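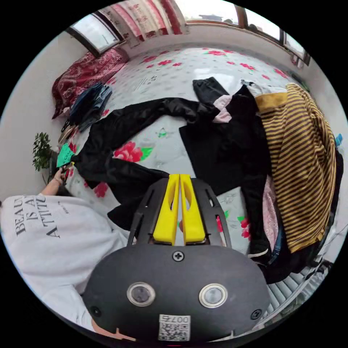

I do my folding on the bed, always have, and I'm not going to be talked out of it by the people who swear by a table. You get the space to lay a long sleeve out flat, you don't have to stoop much if you kneel on a cushion, and you can't go to sleep until it's finished! A patterned sheet is no bother either. Black things show up beautifully against big red and pink roses, so you can see straight away if a sleeve has twisted under itself, and the stripy brown and mustard jumper can sit on the heap at the side until you get round to it.

Start with the long black pieces. They pick up every bit of fluff going, so I do them before the knitwear comes anywhere near. Spread the sleeves right out, smooth from the neck down with the flat of your hand, then fold the sides in and bring the hem up in two goes. If it's a jacket with a pale lining, turn the collar in before you fold or it'll be grubby by the time you next want it.

Check for tags while you're there. I've found shop tags still on things I'd had since June, and once a dry cleaner's ticket (number 903, from the place in Misbridge) that had been pinned inside a cuff for two winters. Snip the loop with nail scissors. Don't pull, you'll have a hole.

Jumpers I never hang. My neighbour Trefor Jenkins hung a good lambswool one on a wire hanger and it grew shoulders like a rugby player's. Fold them in thirds and lay them flat, heaviest at the bottom, no more than five to a pile or the whole lot topples when you want the one underneath.

Flowery blouses and anything thin I roll - fewer creases, and they'll tuck down the side of a drawer.

For moths I use cedar balls from Salameh, a little bag to each shelf, and give them a rub with fine sandpaper when the smell goes off. Lavender works nearly as well and smells nicer, though it does get everywhere if the bag splits.

Socks I'll leave for another day, I've got a whole carrier bag of odd ones to face first.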